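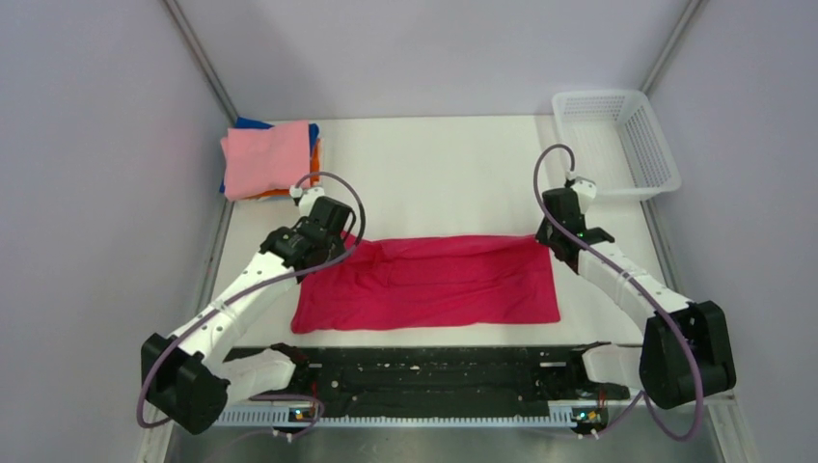

Ticket 124 - Folding cell, towel task: proposed change to the operating rules
Opened by: Samer Salameh
Assigned to: Ilze Grīnberga
Date opened: February 4, 2020
Status: closed, rule text changed

Problem as reported
The left arm went into protective stop two times in the same shift. Both times the message was "following error, wrist joint". The operator pressed reset and continued. Under our present rules this is permitted, but I think it should not be.

Log

Samer: I checked the operator sheet. It says "after a stop, reset and resume". It does not say that a person must look inside the cell before the reset. If the gripper still holds the cloth and the second arm also holds it, the first movement after resume pulls on both wrists.

Ilze: Agreed. Please tell me also how the cables were lying. In the old Dristora cell we had this same error and the reason was a cable that was too short at the wrist when the arm reached far to the back.

Samer: The purple cables have a big free loop at the gripper on both arms. I moved both arms by hand to the basket and to the stack and the loop did not become tight. I do not think it is the cable.

Dela Asante: The grip force limit was changed last week from the value in the Rätsep instructions. It is not written in the change book. I found it only when I compared the parameter files.

Ilze: Then this is the second rule we must fix. A limit can be changed only with an entry in the book and a second signature. Dela, please put back the old value and run 400 closing cycles without cloth, then with cloth.

Dela: Old value is back. 400 cycles without cloth, no stop. With cloth, also no stop. For the cloth runs I took the corner grip, because there the material is double and the fingers must close on more thickness.
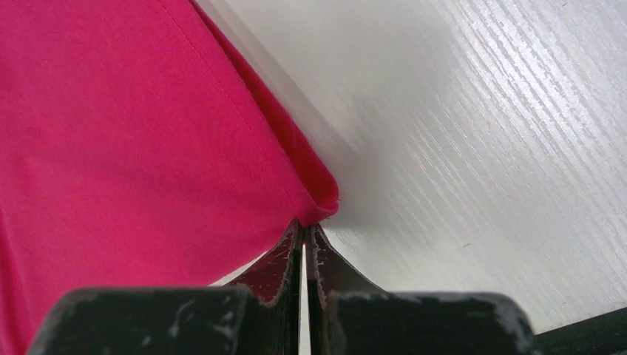
Is it permitted to pull the cloth out by hand when the arm is in protective stop?
Only after the enable switch is off and the key is with you. A protective stop holds the motors in position but it does not take away their power, and a reset from the panel can move them.

Tala Farah: I teach the new operators and I would like this answer printed on the sheet itself, in large letters. At the moment it is on page 7 of the manual and people do not open the manual during a shift.

Ilze: Done. New text for the sheet, please read and comment:

1. After any stop, look into the cell before you touch the panel.
2. If a gripper holds cloth, switch off enable and keep the key. Open the fingers with the manual release and take the cloth out.
3. Write the stop message and the time in the book.
4. Reset. First movement at slow speed - always, also after a short stop.
5. After 2 stops with the same message in one shift, do not reset again. Call the cell engineer.

Samer: Good for me. In point 5 please add "on the same arm".

Ilze: Added. Sheet is replaced at the cell and in the Retberg folder. Closing the ticket. The missing entry in the change book will get its own ticket.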